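Open day pre-opening inspection: robot demonstration area
Checklist with inspector's comments
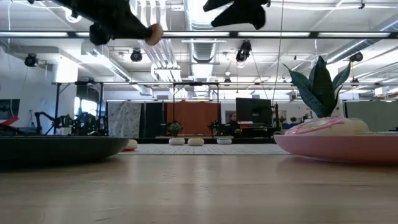
Inspection carried out between 07:30 and 09:15, before doors opened to visitors. Inspector: Cúc Lý, Clalidus, on behalf of the host, Tralorari. Checklist version used: 3. Items are marked OK, OK with comment, Action, or N/A. An Action item must be closed before the public is let in unless the comment says otherwise.

Scope: demonstration tables, robot arms and grippers, overhead equipment, floor and visitor route, electrical, emergency arrangements, staffing. The store and the upstairs offices were not inspected. Catering is covered on a separate sheet.

SECTION A. DEMONSTRATION TABLES

A1. Table tops clean, stable, no sharp edges in reach of visitors.
OK. Tables pushed by hand at each corner. Slight movement on the one nearest the entrance, corrected by turning the foot down half a turn.

A2. Objects used in the demonstration are suitable for handling by a gripper and will not shatter or spill if dropped.
OK with comment. Dishes and the potted plant accepted for the tabletop demonstration. Pot to be lifted only by a member of staff. If the soil has been watered that morning, wipe the base before it goes back on the dish. No glass on any table.

A3. Objects kept clear of the table edge.
Action. Minimum distance agreed at one hand's width on the visitor side. Staff on the table to check at every changeover. Closed 08:50.

A4. No personal items on tables.
OK. Two mugs and a set of keys removed during the inspection.

A5. Plants free of thorns and not within reach of small children.
OK with comment. Snake plants are mildly poisonous if eaten. Keep on the table or on the shelf. Do not move to floor level.

SECTION B. ROBOT ARMS AND GRIPPERS

B1. Mountings tight, no visible cracks or loose fixings.
OK. All mounting bolts checked against paint marks. One mark had worn off and was redone.

B2. Cables secured along the arm and clear of the joints through full travel.
OK with comment. Each arm run slowly through its full range with the inspector watching the cable. The loop at the elbow of the workbench arm is longer than it needs to be. It does not catch. Shorten at next service.

B3. Gripper fingers and pads in good condition.
OK. Pads pulled by hand, none came away. Spare pads are in the top drawer of the tool trolley, with the correct hex key.

B4. Grip force set to the demonstration value.
Action. One gripper was still on the setting used for Triệu parts handling. Reset and tested on a foam block. Closed 08:20.

B5. Speed limit active and locked.
OK. Password held by the lead operator only. Operators asked whether speed could be raised for the afternoon session. Refused. The risk assessment covers the present setting and no other.

B6. Arm stops when the enabling switch is released and when it is squeezed hard.
OK. Tested three times per arm in both positions.

B7. Arms hold position on loss of power.
OK with comment. Small drop at the wrist before the brake takes hold, within the maker's limits. Hands stay out from under the gripper when power is switched off. This was said to all operators at the briefing and is on the card at each table.

B8. Park position defined and used between demonstrations.
OK. Fingers open, gripper above the table and clear of all objects.

SECTION C. OVERHEAD EQUIPMENT

C1. Ceiling-mounted cameras fixed, with safety wire fitted.
OK with comment. Checked from the platform, all fixings tight. The wire on the lowest camera had been looped round the cable tray and not through the anchor. Refitted at the time.

C2. Hanging cables out of reach and out of the working range of the arms.
Action. Vertical cables to be tied back wherever an arm could reach them. Closed 08:40. Use hook-and-loop ties. Plastic ties have to be cut and the ends are sharp.

C3. Overhead frame carries nothing that is not on the load sheet.
OK. Load sheet shows 84 kg against a permitted load well above this. Banners are not to be hung from the frame. The Tritex banner goes on its own floor stand.

C4. Lighting working, no flicker, no glare into operators' eyes.
OK. Some reflection off the tabletops. Operators did not find it a problem when asked.

C5. Ducts and ceiling fittings free of loose parts.
OK. Viewed from the floor and from the platform.

SECTION D. FLOOR AND VISITOR ROUTE

D1. Floor dry, level, free of trip hazards.
OK with comment. Tiled area swept. Check again after each group if it is raining outside. Mop and sign are behind the reception door.

D2. Loose furniture and cushions kept off the visitor route.
OK with comment. Floor cushions may stay in front of the low table, where they form part of the room set. They are not visitor seating. White cushions on a pale floor are easy to miss when walking backwards with a phone held up, so the guide is to point them out at the start of each tour.

D3. Curtains and backdrop panels stable, feet turned inwards, fabric clear of heat sources.
OK. Flame retardant certificates seen for the curtains. Certificate for the patterned panel was supplied by email during the inspection and has been filed.

D4. Barrier in place between visitors and the reach of each arm.
Action. Barrier tape had been set to the tabletop edge and took no account of the arm leaning out over it. Moved back to the line marked on the reach drawing. Closed 09:05. This item was also raised in December and should be drawn on the standard layout so that it is not found again.

D5. Route wide enough for a wheelchair throughout, including turning space.
OK. Walked with the template. Narrowest point is beside the partition panel.

D6. Monitors and stands stable.
OK. Castors locked. Stand nearest the seated operator's position to be left as set, as moving it blocks the view of the visitor line.

SECTION E. ELECTRICAL

E1. Portable appliance labels in date.
OK with comment. One extension lead failed on date and was taken away. Asset number 307. Do not bring it back until tested.

E2. Extension leads not joined end to end.
OK.

E3. Total load on demonstration circuit within limit.
OK. Measured 3,000 W with all arms moving and all monitors on. The kettle must not be plugged into this circuit.

E4. Battery packs charged away from the public, on a non-combustible surface.
N/A. No battery-powered equipment in this demonstration.

SECTION F. EMERGENCY ARRANGEMENTS

F1. Emergency stops tested, reachable by operator and by a second person.
OK. Each button pressed with the arm moving. Resets need the key, as intended. Second person's button at the workbench was hidden behind a monitor cable and is now clear.

F2. Fire exits unlocked and unobstructed.
Action. Two delivery boxes in front of the side exit. Removed. Closed 07:55.

F3. Extinguishers in place, in date, correct type.
OK. Carbon dioxide type next to the workbench.

F4. First aider named and on site for the full opening hours.
OK with comment. Cover over the lunch break confirmed verbally. Written confirmation to be added to this sheet.

SECTION G. STAFFING AND BRIEFING

G1. One operator per moving arm, seated or standing where the whole arm can be seen.
OK. An operator who needs to leave parks the arm first. Handing the control to a colleague mid-movement is not permitted.

G2. Visitors may operate an arm only under direct supervision.
OK with comment. Permitted at the front table only. Long hair tied back, lanyards off, sleeves above the wrist. Under-12s watch and do not operate.

G3. Photography notice displayed at entrance.
OK. Notice also states that the ceiling cameras are recording during demonstrations.

G4. Guide and operators have signed the briefing sheet.
Action. One signature missing. Closed 09:10.

RESULT

Area released for visitors at 09:15. Open comments carried forward: B2 cable length, D4 standard layout drawing, F4 written confirmation. Repeat sections A, B and D before the afternoon session and initial the copy kept at the front table.

Signed: Cúc Lý, Clalidus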